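Virnmont Allotments Association
Notes of May meeting, 7pm, back room

Present: Da-eun (chair, also typing this), plus 18 plot holders. Apologies from Patrício, sent his notes by email.

1. Last minutes
Agreed. One correction, the hosepipe was plot 7 not plot 17.

2. Water
Bill in, higher than last year. Two taps dripping at the top end. Patrício has asked Kikov for a price to replace both, no answer yet. Will chase. Please turn taps off properly in the meantime, esp. the one by the compost bays.

3. Money
Balance 3,640. Rents all in bar two, reminders gone out. Agreed to spend up to 200 on woodchip for the main path. Long talk about whether to get it delivered to the gate or the turning circle. Gate.

4. Summer open day
Same format as last year, teas and plant stall. Need more tables. Hosus will lend a gazebo if we collect it. Squash and cold drinks for the kids, plastic cups to be washed and reused, no more throwaway ones. Colours discussed at more length than needed.
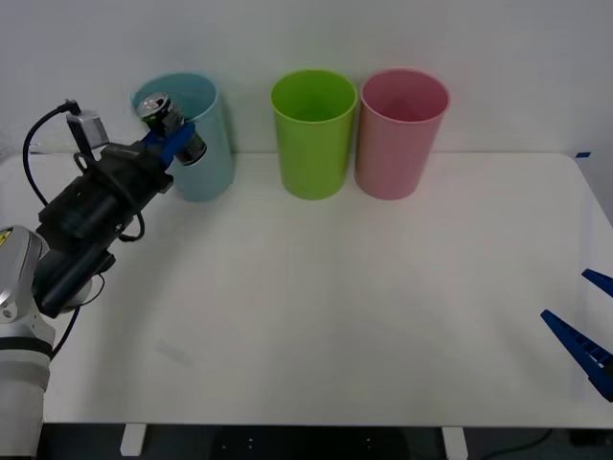 Item 4: cups in blue, green and pink

Da-eun to ask round for more. Bring your own mug if you want tea. Plant stall needs labels with the variety on, last year half the tomatos were a mystery.

5. Plot 7
Half plot to be offered to next on waiting list. Shed stays, glass to be cleared first.

6. AOB
Bonfires: still not before dusk. Somebody's fleece has blown into the hedge by the bottom gate, please collect. Badger netting, no decison, carry over.

Closed 8.40pm. Next meeting June, same room, key from Da-eun.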